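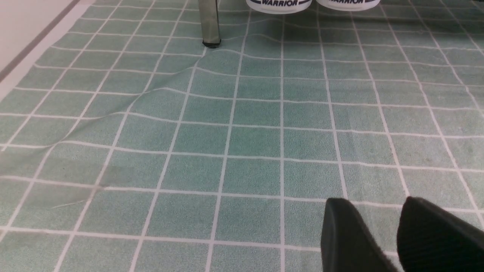 A grid mat is a floor covering printed with lines that cross at even distances, and it is one of the handiest things a room can own! The lines make it easy to set furniture square or keep shoes in a row. They also show up every flaw in the lay. Where a green mat with white lines has a long wrinkle running from the foot of a metal table leg, the lines turn wavy along the ridge, and the eye goes straight to it. The usual cure is to lift the leg, smooth the fabric outward and set the leg down again.

Soft mats of this type were sold by Sikora of Prerov in a width of 123 cm, and the Stindthorpe pattern is still a favorite for entryways. Low canvas sneakers with white rubber soles look wonderful on it, laces loose, parked side by side.

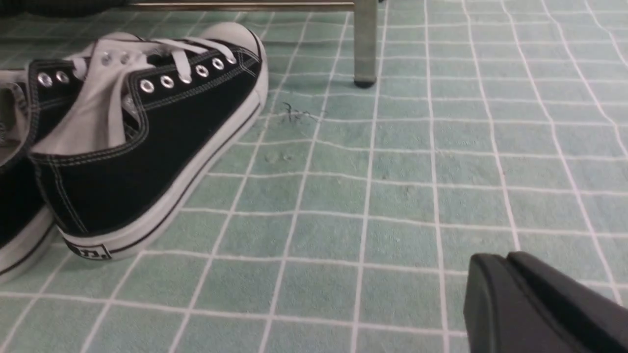
Miltico, writing in the comments, prefers to turn the mat every April so that the spot by the door wears evenly, and would add that a stiff brush brings flattened pile back up.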